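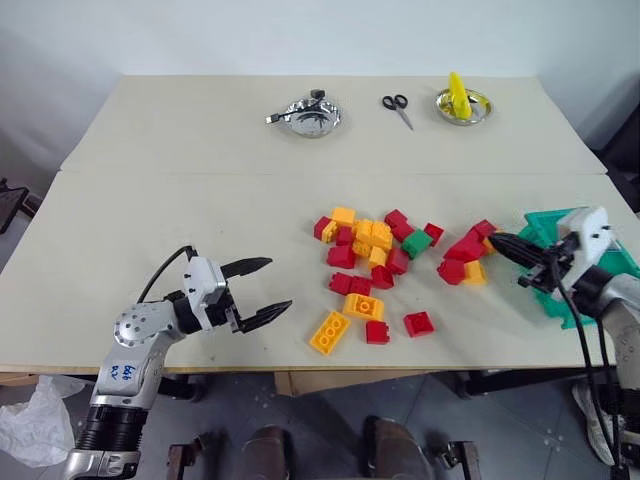 Vasylenko – comparação de garras, braço duplo

O conjunto reúne 372 episódios gravados na bancada de Inonport para comparar dois modelos de dedos na mesma tarefa: recolher peças de montar soltas. As peças vermelhas e amarelas ficam espalhadas entre os dois braços, e o tabuleiro verde-azulado fica do lado direito. A tesoura e os pratos prateados da mesa de trás não entram na tarefa.

Versão: 4/10/23
Controlador: Nusora, 11 canais por braço
Tentativas de preensão anotadas: 2295
Episódios excluídos: seis – falha de sincronização

As anotações de sucesso são manuais. Não há dados de força.

Contacto: Ningsih Sembiring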